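How to Sort Small Parts into Clear Boxes
Written by Ama Darko

Last updated: October

When we moved to the big hall, all our small things came with us in four mixed cartons. Screws, cable ties, labels, pen refills, rubber feet for the chairs. For weeks everybody was searching. So I made a small system with clear plastic containers, and now I write it down for other people who share a large office.

What you need
Clear containers with straight walls, all from one series. I use the Geltuna size 2, but any similar will do.
A flat table with good light.
A soft cloth.
Paper labels and a pencil.

Step 1. Empty one carton only
Put the contents of one carton on the table and leave the other cartons closed. I tried once with everything together and I needed the whole afternoon only to find the table again.

Step 2. Make piles by use
Do not sort by size at first. Put together the things that are used for the same job: chair repair, cables, paper work. If a thing belongs to two jobs, choose the one that comes more often.

Step 3. Wipe the containers
Wipe the walls inside and outside with the cloth. Check the corners, dust likes to stay there.

Step 4. Fill to two thirds
Heavy pieces go first. A container that is full to the top is difficult to close, and small pieces jump out when you carry it. My limit is 200 cable ties in one container – more than this and they become a knot.

Step 5. Label the short side
Write the name of the job first and the contents under it. Pencil is better than pen, you will change your mind. Stick the label low, so that the contents stay visible over it.
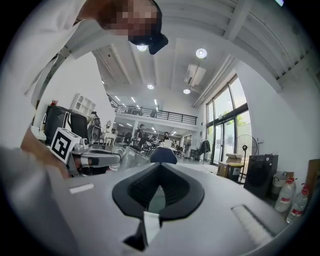
Can I use containers without a lid?
They are fine for a drawer or a table where people take parts all day. For an open shelf I prefer a lid, and for anything that you carry up the stairs I would always use one.

Step 6. Put them back in one place
Keep all containers of one job on the same shelf, with the labels to the front. Our shelf is a Wolton, with the most used jobs at the height of the hand. Leave one free space on each shelf – new things always come.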